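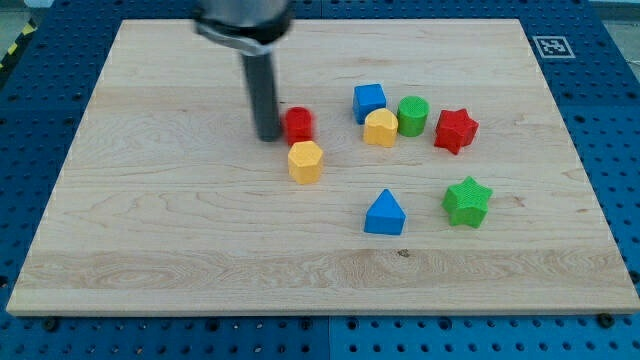
A robot arm above a maple board.

Opinion | TV
Last updated: 21 May 2021

Madetti has been dropped after nine episodes, and I gather the trouble was that we watched it wrong. Too slowly, mostly. I saw one a week, with a cup of tea, like my mother did with everything. The people who count, it seems, had swallowed the lot by the first weekend.

Kiran Rawat tells me I should have left it playing while I was out. I'm 40. I refuse to run a drama for the benefit of the sofa.

Meanwhile Warnen, in which detectives stare at a lake, gets another series in November. I've seen all of that one too, and I couldn't name a single detective. The lake was good.

35 comments | 100 shares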